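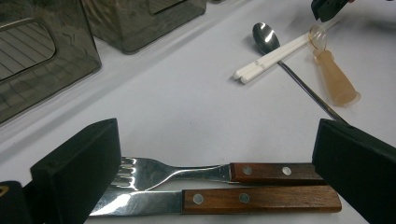 *Figure 1. Fork and knife with wooden handles on the white table, a metal spoon behind them.*

# Wooden handles in the shared kitchen: how we sort and care for cutlery

Course project, Home and Materials, spring term. Report written by Theresia Imhof, group 4.

## 1. Why I chose this subject

In the student house Noonan we share one kitchen and one big drawer for cutlery. Everything goes in the same drawer, and in the morning it takes long time to find a clean fork. Some of the cutlery is all metal and some has wooden handles. The two kinds need different care, but in our house they were always washed together in the dishwasher. My project had two questions: can we keep the drawer in order with simple rules, and can we make the wooden handles look better with oil?

## 2. The cutlery

The fork and the knife in Figure 1 have the same kind of handle, brown wood fixed with two rivets. The steel parts are very shiny, so it is difficult to judge scratches under the kitchen lamp. I learned to turn each piece slowly near the window instead.

On the handles I looked at the wood close to the rivets, and I touched it with a fingertip. In my notes I wrote only "smooth," "dull" or "rough." I wanted to have a better scale, but my teacher said that three words are enough if I use them always in the same way.

## 3. Method

I worked in April, mostly on Saturday, when the kitchen is quiet. The steps were these:

1. Empty the drawer and wipe it with a damp cloth.
2. Put all cutlery on the table and separate the wooden handles from the metal ones.
3. Wash the wooden handles by hand with warm water and a little soap. Do not leave them in the sink.
4. Dry them with a towel and let them lie flat until the next day.
5. Sand only the handles marked "rough," with 800 grit paper, along the grain.
6. Rub in a thin layer of Nokau oil, wait, and wipe off what the wood did not take.
7. Repeat the oil after 2 days.

For the order in the drawer I bought a Kernetti divider, article 3043. It was a bit too wide, so I had to take out one side piece. Forks and knives with wooden handles got the place in front, and the metal spoons went to the back. I wrote the rules on a paper and fixed it inside the cupboard door.

## 4. Results

The oil made the color of the wood darker and warmer. Handles which were "dull" became "smooth" after the second oil. The rough ones became better, but near the rivets I could still feel a small edge. I think the sandpaper does not reach well there, and I did not want to scratch the metal.

The drawer stayed in order during the first week. In the second week the spoons were again mixed with the forks, especially after the dinner with the guests from the Brornton house. The wooden handles were more often washed by hand than before, but two times I found a knife in the dishwasher.

## 5. Problems and what I would change

My paper inside the cupboard door was not a good idea. People open the drawer and not the cupboard. Next time I will put a short label on the divider itself.

I also should have kept one fork without oil. Then I could compare the treated wood with the untreated, and now I have only my notes from before. The smell of the oil was strong on the first evening, so the window must be open.

The divider stays in the kitchen, and I will oil the handles again before the summer break.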